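Fri 10 January

Temperature in the back room 66 at seven, humidity 31 percent. Too dry. The humidifier ran all night and used a little over half its tank, so either the setting is wrong or the window seal has gone again. Put tape along the bottom of the sash and will compare tomorrow.

Main job today was the small table. I have been putting it off since the shelves went up. The top is sound but the finish had worn through on the side nearest the window, and there was a gray ring where a pot stood all through June. Light sanding only, 180 grit and then 240, always along the planks. I tried a cross stroke on the underside first to see how bad the scratches would be. Bad. Stayed with the grain after that.

The ring is mostly out. There is a shadow left that can be found at a low angle with a flashlight and otherwise can't. I stopped there. The planks are solid but I don't know how thick they were to begin with, and a dip would bother me more than a stain.

Vacuumed, wiped with a damp cloth, waited forty minutes, wiped with a dry one. Then one thin coat of the Forell oil. The can says to leave it fifteen minutes and buff off. I left it ten on account of the dry air and it was already starting to drag. Second coat went on at two in the afternoon and behaved better with the humidifier moved closer. Used less than I expected. The rags are spread flat on the concrete outside, weighted with a brick each, and will go out with the metal can once they have hardened.

One of the seams between planks has opened slightly. I can get the corner of a business card into it but not a credit card. Evdokia says to fill it. I disagree. It will close by June when the air is damp, and filler would either crack or get squeezed up into a ridge that has to be scraped. She has filled seams on two tables and both look fine, so noted, but I am leaving mine alone.

Legs: one short, as always. Replaced the folded cardboard with a felt pad, then a second felt pad. No rock now when I lean on either front corner. Tightened the four bolts underneath while I was down there. The back left took almost a full turn.

Lunch late. Soup, the end of the bread.

Afternoon, small items. The ledger of what lives on the table and what doesn't has been a standing argument with myself, so I wrote it out.

Stays: the shallow bowl, one slip of paper for the running list, pencil.
Goes to the drawer: tape, string, spare bulbs, both pairs of scissors.
Goes to the kitchen: cups, without exception.
Undecided: the Joo lamp, which takes up too much of the surface but gives the only decent light after four.

The drawer was worse than the table. It had 6 rolls of tape in it, two of them down to the cardboard with a single useless turn left. There was also a receipt for 232 screws, an odd number that I can only explain by Khalil having bought them loose by weight and the clerk having counted. Kept the receipt. The screws themselves are in the hall closet in a jar and I would guess half are left.

Lined the drawer with brown paper. Measured twice and still cut it a quarter inch short at the back, where it can't be seen unless the drawer is pulled right out. Divided it with two strips of cardboard, front section for tape and string, back section for bulbs. Scissors lie across the front. It closes without catching, an improvement.

Sawsan phoned at half past three about the chairs. She can bring two on Sunday if the car is free. Seat height is 17 and a half inches, which against this table leaves enough room for knees but not for knees and a crossed leg. Told her to bring them regardless. Bilal wants the old stool back and can collect it at the same time.

Washed the bowl in warm water with a drop of soap, no scrubber, as it picks up fine scratches from the green side of a sponge.

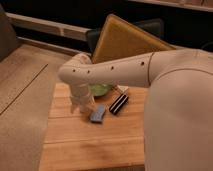
Lina asked again why I don't use a bigger table. The answer is the door. It opens inward and clears this one by two inches. Anything wider and the door stops short, and then the vacuum has to be lifted over instead of rolled. I did draw up a version with the table turned ninety degrees. It gains surface but puts the long side against the radiator, and I don't want fresh oil or dry planks anywhere near that.

Checked the finish once more at eight. No tack under a fingertip. A drop of water on the window side beaded and stayed beaded for five minutes, after which I wiped it up. The color has come up warmer than I remember, with the darker streaks a bit stronger than before sanding. I expect it to settle over a week or two.

Costs for the record: oil already on hand, felt pads three dollars, sandpaper from the Oneletti box with four sheets of each grit remaining. Time a little under five hours, not counting the waiting.

Still to do. Wax the drawer runners. Find a saucer or a square of cork for anything wet, so there isn't a second ring. Ask Khalil about the screws. Return the Dokivden catalog to Evdokia, who has asked for it twice. Humidity at nine was 38 percent with the tape on the sash, so the seal is at least part of it.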